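Home | Notebook | Entries | Materials | Log in

Last updated: December 6, 2022

Porch laundry, sorting trial, entry 34

Purpose: work out a fixed way of handling the household wash on the tiled porch, where there is no table and no room for one. The earlier entries used the bench indoors. The bench is 793 mm high and everything on it behaved well. The porch has a stool.

Setup. Small plastic stool, light color, one of the pair bought from Linilik. Gray mat run diagonally so that it passes under the stool and leaves the strip near the gate clear. Wash tipped out onto the seat in one heap, no pre-sorting. Bikes left where they normally live, along the left side. Shoes left where they were. The point is to test the porch in its ordinary state, and clearing it first would give a result we can't use.

Load: mixed colors and whites, normal household items, machine washed on the 3 program with Fillel powder. Spin was the standard one. Items had been on the rack overnight and were dry to the touch at the start, except for the waistband of one pair of pants, which went back on the rack and is not counted in the load.

Problem 1, seat area. The stool seat is much smaller than the heap. Anything long goes over the side, and the whites do this first because the sheet-type pieces are the heaviest in the load. Once a corner gets to the floor it drags the rest after it. In run 1 the heap lost its lower layer to the mat before the third item had been lifted. Not a serious loss, the mat had been shaken out, but the tiles beyond it had not.

Problem 2, order. Working from the top down is the obvious method and it is the wrong one when the long pieces are at the bottom. Each lift from the top loosens what is under it. Tried it from the side in run 2: take hold of the longest overhanging piece, hold the heap down with the other hand, draw the piece out level. Slower per item. Nothing else fell.

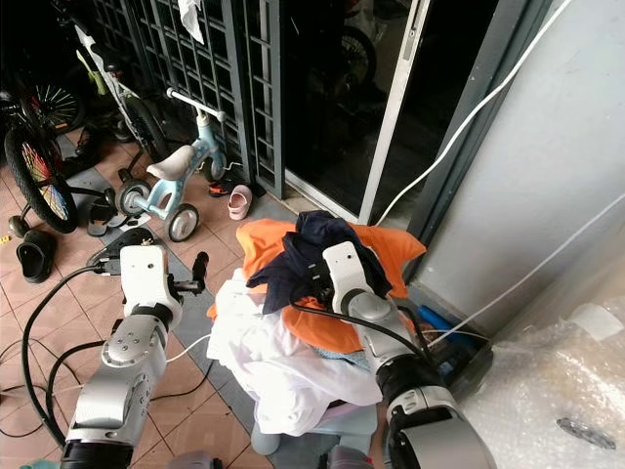 Dark items were pulled out as a group in both runs, and I would keep that. They show lint from the whites badly, and the longer they sit in contact the more brushing they need afterward. Bright colors second. Whites last, except for the overhanging ones, which have to go first for the reason given under Problem 2. This means the whites are handled in two passes. I looked for an order that avoids it and did not find one with a single stool.

Second stool as a landing surface: tried in run 3. Set 200 mm from the first, same height, so that folded items go straight across. Works for small things. Shirts need to be folded in the air or against the chest and come out uneven. Towels are fine. The gap matters more than I expected. At twice that distance the folded stack has to be carried over open floor, and at half of it the hanging edges of the heap get caught between the stools.

Folding widths, for the shelf indoors: the shelf takes three stacks side by side if shirts are folded in thirds. In halves it takes two, with a useless strip left over. Thirds from now on. The Zanetti basket takes either.

Floor. The tiles collect grit along the joints on the gate side, brought in on shoes. Swept before run 2, not before run 1. Checked the fallen items from run 1 under the desk lamp afterward: grit on the hems of two, none on the rest. I don't think sweeping is needed every time if the mat is down and the heap stays on the stool, but the mat must be turned over and beaten out first. Shoes on the mat itself should be moved off it. Shoes elsewhere made no difference to the work.

Bikes. The small ones are no obstacle. The larger one needs watching, as sleeves can catch on a pedal when shaken out on that side. Shake toward the gate. Do not hang anything on the handlebars, which was suggested and which I tried at Lurnham last January with a different bike. It left a rubber mark on a pillowcase that did not wash out.

Gate. The lattice takes a cloth over the top without slipping and is useful for one or two light pieces. Wipe the top bar before using it. I have not tested it with anything heavy and the metal will be dusty again in a week.

Procedure as it stands:

1. Turn the mat over, beat it out, lay it under the stool.
2. Clear shoes from the mat only.
3. Tip the heap onto the stool in two halves, the second half waiting in the basket.
4. Draw out long overhanging pieces from the side, heap held down.
5. Darks, then bright colors, then the remaining whites.
6. Small items folded across to the second stool. Shirts taken indoors flat over one arm and folded on the bench.

Step 3 is new and comes from run 3, where the load was split by accident and went better than the others. To be repeated on purpose.

Open items: whether a board laid across both stools would do the job of the bench. There is an offcut behind the water heater that might be long enough. Measure it. Also need a lint brush that stays on the porch, the indoor one keeps going missing. Socks not dealt with in this entry.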